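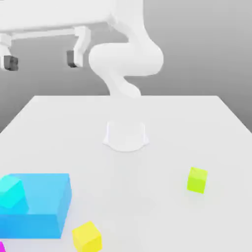 Ticket: Simulator stalls during open day demo
Product: Gradelex
Reported by: Osvaldo Guerra, Skindside
Assigned to: Rogério Bezerra
Priority: 2
Status: Resolved

Tuesday, morning (Guerra)
Visitors pick a cube colour on the touchscreen and the arm should fetch it. Yellow and cyan run normally. On lime green the arm goes to its raised position, gripper open, and stays there. No error on screen. Reset clears it until the next lime request.

Reply (Bezerra)
Please send the planner log and the scene file in use.

Update (Guerra)
Both attached. Log stops at line 700 with "target outside workspace".

Reply (Bezerra)
The workspace limit on the right side of the table is left over from the February demo. The lime cube stands beyond it. Open the scene settings, clear the old limit, save, and restart the planner. A reset alone does not reload the limits.

Update, 4 pm (Guerra)
Done. 26 lime requests since the restart, no stalls. The missing error message is still a fault on the visitor screen.

Reply (Bezerra)
Agreed, raised as a separate ticket. Closing this one.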